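3.2 Play materials and coding of pretend cooking talk

The second part of the study concerned the language children use when they treat an object as an appliance. Earlier work by our group (Kallio and Huttunen) had dealt only with loose items such as cups and blocks, where the child supplies nearly all of the meaning. A play kitchen places more of the meaning in the object itself, through printed numbers, buttons and level marks. We expected such marks to raise the share of talk about quantity and time, and we expected the effect to be larger in the older group.

Sessions were held at two preschools in Rurnville and one in Okley. Each child took part in a single session with one familiar adult, who was told to follow the child's lead and to avoid naming any control before the child had done so. Sessions in which the adult named a control first were kept in the data set but left out of the analysis of first mentions.

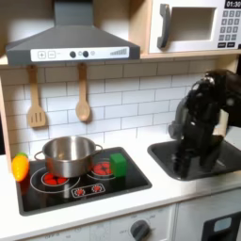
Figure 4. Play kitchen with printed hood controls, hanging utensils and microwave display.

Recordings were transcribed by the third author and checked against the audio by a second reader. An utterance was defined as a stretch of speech bounded by a pause or a clear change in pitch. The final corpus held 768 utterances, of which 167 referred to a control, a display or a setting. Songs, sound effects and speech directed at persons outside the play area were marked but not coded further.

Each of the 167 control utterances received one of four codes: naming ("that's the button"), action ("I push it"), quantity ("more, more, it's on big") and time ("it needs one minute"). Where an utterance fit two codes, the later code in this list was used. Two coders, Hirvonen and Kravets, worked independently on the full set. They disagreed on 13 utterances, most of them on the border between action and quantity, and these were settled by discussion before any counts were made.

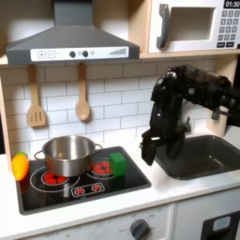

The border deserves a short comment. Children in the younger group often said "up" while pressing a plus sign, and it is hard to tell whether the word describes the hand, the setting or an imagined fan. We coded "up" and "down" as quantity only when the same turn contained a second word of degree, such as "more" or "too much." This rule is stricter than the one used by Văduva, and our quantity counts should be read as low estimates.

3.3 Results

Time talk was rare. Only 39 utterances received the time code, and most came from the older group. Children who spoke of time seldom read the digits aloud. They tended to count upward from one, or to announce that the food was finished after a short wait.

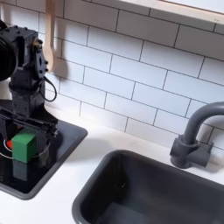 Quantity talk was spread more evenly across the two age groups. It clustered in the first few minutes of a session, when children were still trying the controls, and fell off once a cooking story had begun. Naming showed the same pattern. Action talk did not change over the session.

The three preschools did not differ in the share of control utterances. The Okley sessions were longer, at about 13 minutes, but the added time was taken up mainly by talk about serving and eating. 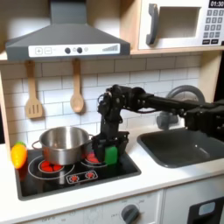 One limit of the coding scheme is that it treats each utterance alone. A child who says "now it's ready" may be closing a count begun several turns earlier, and the scheme assigns the time code to the closing remark without linking it to the count. A turn-based scheme is being tested on the February recordings from the Ahonen preschool, which were not part of the present corpus.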